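Subject: Re: [eris-users] nightly backup stalls on large mail spools
From: Hilkka Miettinen
To: eris-users
Date: November 2018

Omprakash Bhardwaj wrote:

> Since the March upgrade our nightly run stops partway through
> the mail spool. The log shows "lock wait 900" and then no more
> output until I kill the process. Smaller volumes finish fine.
> Is this a timeout I can raise, or is the index damaged?

It is a timeout, in seconds, and raising it will not help. The upgrade changed the default from one index per volume to one index per host. Two jobs that start together now wait on the same lock, and the larger one usually loses.

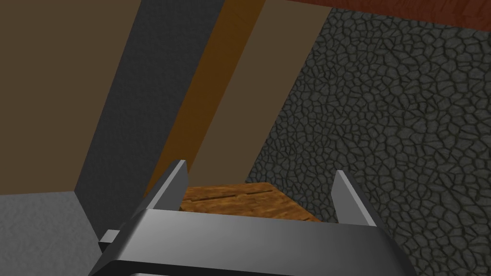 Check the job table first. If the spool and home jobs share a start time, separate them and set the index back to per-volume:

```
index_scope = volume
lock_retry = 2
```

Then rebuild the index once by hand before the next scheduled run:

```
eris-index --rebuild --volume spool
```

On our host (Neltance array, spool volume only) the rebuild took 79 minutes and the finished index was 2860 MB. Leave room for twice that in the scratch directory, as the old index is kept until the new one verifies. 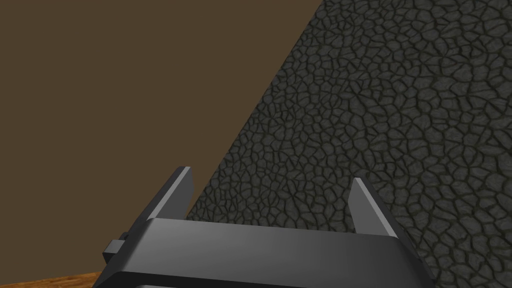

If the rebuild exits with a checksum error, do not delete the old index. Run it again with `--verify-only` and post the last page of output to the list. Ka-ming Kwok had a patch for a similar failure on compressed volumes, but I have not tested it against the current release.

The man page still describes the old default for index_scope. Noeline, can you correct that?

Hilkka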